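Cleaning canvas shoes with rubber soles

Last updated: November
Reading time: 6 minutes
Print this page
E-mail this page

Canvas pumps and trainers pick up dirt in two different ways. The cloth soaks it up and the rubber holds it on the surface and in the grooves, so the two parts need different treatment. Most pairs can be brought back with things already under the sink. 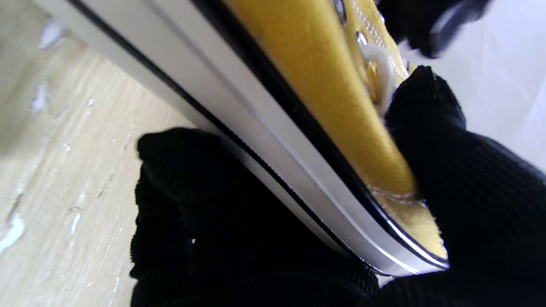

What you need

An old toothbrush, medium bristles
A second, softer brush for the canvas (a nail brush will do)
Washing-up liquid, the plain sort
Bicarbonate of soda
Two white cloths. Coloured ones can leave dye on wet canvas.
A washing-up bowl
Old towels or plain white kitchen roll for stuffing

We use the Mirent nail brush because it has a handle, but any brush with fairly soft bristles is fine. Don't use a wire brush or a green scouring pad on any part of the shoe. Both scratch the smooth rubber, and scratches hold dirt.

Before you start

Take the laces out. Knock the soles together outdoors and brush off any dry mud. If the mud is still wet, leave the shoes in the porch overnight and brush them in the morning. Wet mud rubbed into canvas makes a stain that takes three washes to shift.

Pull out the insoles if they are loose. If they are glued down, leave them where they are and wipe them with a damp cloth.

Laces

Put white laces in a mug of hot water with a squirt of washing-up liquid and leave them for 20 minutes. Rub them between your fingers, rinse, and squeeze them in a towel. Laces that have gone grey where they pass through the eyelets may stay grey there. A new pair costs very little and does more for an old shoe than any amount of scrubbing.

The rubber

Do the rubber first. Dirty water from the sole will run on to the canvas whatever you do, and you will be washing that afterwards anyway.

1. Mix two teaspoons of bicarbonate of soda with enough washing-up liquid to make a paste.

2. Wipe the smooth rim with a damp cloth and a little of the paste. Go gently along the join with the canvas. Grit collects there and the edge can lift on older shoes.

3. Use the toothbrush on any ridged band. Brush in the direction of the ridges, so up and down if they run up and down. Brushing along the length of the shoe skims over the tops and leaves the dirt between them.

4. If there is a coloured stripe round the sole, go over it with the cloth only. On some shoes the stripe is a separate strip of rubber and will stand any amount of cleaning, but on others it is painted and will thin out. Try a short length near the heel and look at the cloth. If colour has come off, stop.

5. Rinse with a clean wet cloth until it stops feeling slippery.

Black scuffs on white rubber often come off with a pencil eraser. Use a white one. Melamine sponges work as well, but they are a fine abrasive and will dull a glossy rim if you use them every week.

The canvas

Check the colour first. Wet a corner of white cloth, press it on the inside of the tongue and count to ten. Yellow, red and navy are the ones most likely to run. If the cloth picks up a lot of colour, use cold water only and don't soak the shoes.

For canvas that passes the test, half fill the bowl with lukewarm water and add a small squirt of washing-up liquid. A 700 ml jug of water is enough for a single pair if you would sooner work from a jug. Dip the soft brush, shake it, and work in small circles from the toe back to the heel. Wet the whole upper, even the parts that look clean. If you wash just one patch it will dry with a ring round it.

Rinse by wiping with a clean wet cloth several times over. Suds left in the cloth dry as a yellowish tide mark, and on mustard or cream canvas this is easily mistaken for dirt that has been missed.

Keep bleach away from coloured canvas. On white canvas it can turn the stitching yellow and weaken the glue.

Eyelets

Metal eyelets should be dried straight after washing. Push a twist of kitchen roll through each one and turn it. Some eyelets are silvery to begin with and go brassy as the plating wears through. Polishing won't bring it back — it takes off more of the plating. Orange marks on the cloth round an eyelet are rust. Dab them with lemon juice, leave for a few minutes and rinse well, after trying a hidden spot.

Drying

Stuff the shoes firmly with towel or kitchen roll and change it after an hour. Avoid newspaper, as the ink can come off on pale linings. Stand them on their sides somewhere airy and out of the sun. A radiator or tumble dryer may soften the glue and shrink the canvas away from the sole.

Allow a full day, and longer in winter. Put the laces back when the tongue feels dry right down at the toe end.

Can they go in the machine?

Look at the label. If it allows machine washing, use a cold gentle cycle with the shoes in a pillowcase and a couple of towels to stop them banging about. Skip the fast spin. Hand washing is kinder to shoes that are already a bit worn.

Between washes

A dry brush once a week and a wipe round the rim will put off the next full wash for a good while. Fabric protector sprays help on new canvas. Spray outdoors on clean, dry shoes and leave them overnight before wearing.

Print this page
E-mail this page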